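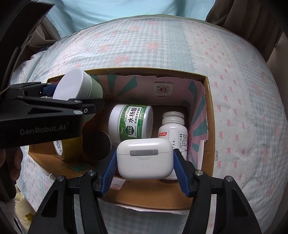 Čestmír Urban wrote to us that his club loses more time to dirty finger pads than to bad programs, and he asked how other groups keep theirs clean. We are a small student club in Rirkach, and we practice packing with hand-held grippers every week. These are our habits.

Wipe the rubber before each session with a damp cloth and one drop of dish soap. No alcohol, it made our first pads hard. Let them dry in the air.

Smooth things slip first. An earbud case or a jar with a shiny lid should be taken at the middle of its height, with both fingers touching at the same moment. Close slowly, then wait one breath before you lift.

Pack into a used carton with the flaps folded out. Tall bottles and jars go along the back wall, small things in front, so the fingers have space to open again. Round tins like to roll – a roll of packing tape next to them is enough to stop this.

If two grippers work in the same box, agree who goes in first. We say "in" and "out" aloud.

Check the bolts every 14 days. Turn them only until they stop, and do not use force.

For the team round in Toledo in October the limit is 900 seconds, and each dropped object costs 3 points. We train with the same limit, but new members may take double time in their first month.

Spare pads we keep flat in a cookie tin, with baking paper between them. Folded pads remember the fold.

Updated 2020-08-14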